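Brown Tablecloths, and How I Keep Mine Decent

I've had a plain brown cloth on my big table since November, and I'm never going back to white. Brown forgives so much! Coffee, pencil, the mystery smudge you only find when company is coming. It does have habits of its own though, so these are my notes, mostly for my sister in Nellbridge who just bought one and keeps calling me.

Before you cut anything

Wash the fabric first. I skipped this once and ended up with a cloth 2 inches short on the long side, and I had to look at it all winter. Warm water, a little soap, hang it over a door. Matte fabric like mine shows every fold line if you leave it bunched up in the dryer (ask me how I know).

Getting it to lie flat

Start at the back edge and smooth toward yourself with your forearm, the whole forearm, like you're rolling out pie dough. Hands alone just push the ripples around. The middle comes out nice and smooth this way, and whatever is left ends up down at the front hem, where it goes a bit wavy. I leave it wavy. Lieven Stevens at the fabric counter in Milolholm told me to run a strip of iron-on tape inside the hem, and I did try that on an old one, but it went stiff as cardboard and I picked it all out again.
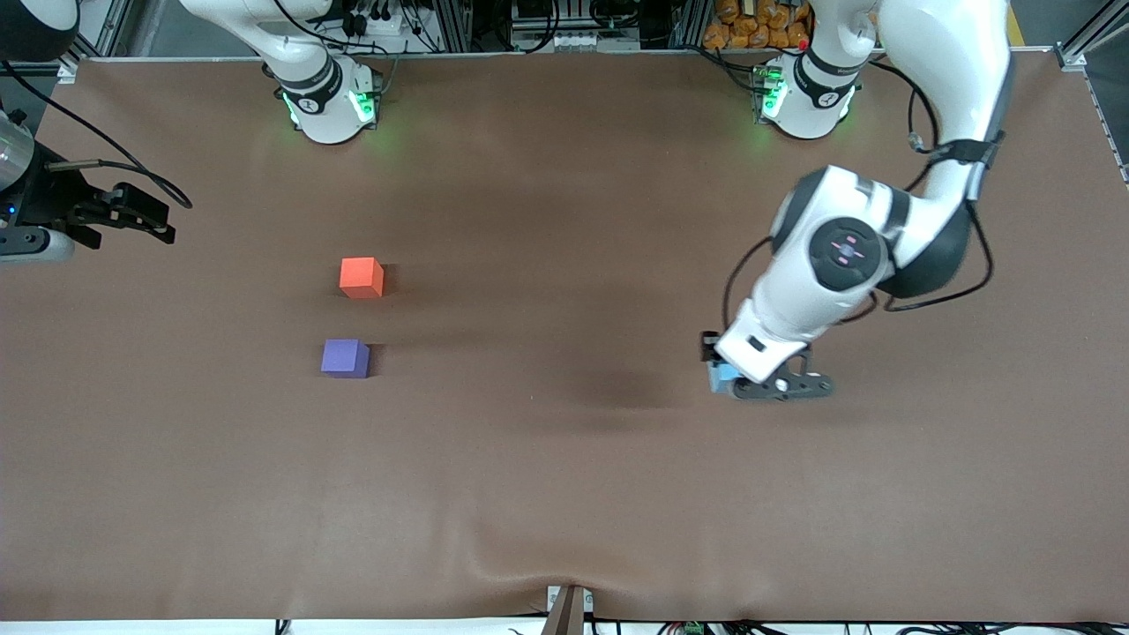
Small bright things on a dark cloth

If you sort beads, blocks or game pieces at the table, brown is wonderful. Orange jumps right out at you, and light blue does too. Purple is a little quieter but you'll still find it. Dark green buttons, forget it, put those in a saucer.

Crumbs and lint

A barely damp sponge, always dragged in one direction. Those sticky rollers work fine but I go through them like candy, and the refills at Segers are up to 19 dollars a box now, which is silly for tape on a stick.

Candle wax

Let it get good and hard, lift off what you can with a butter knife, then iron over a brown paper bag on low. Keep moving to a clean bit of paper. It may take two or three passes, so put the radio on!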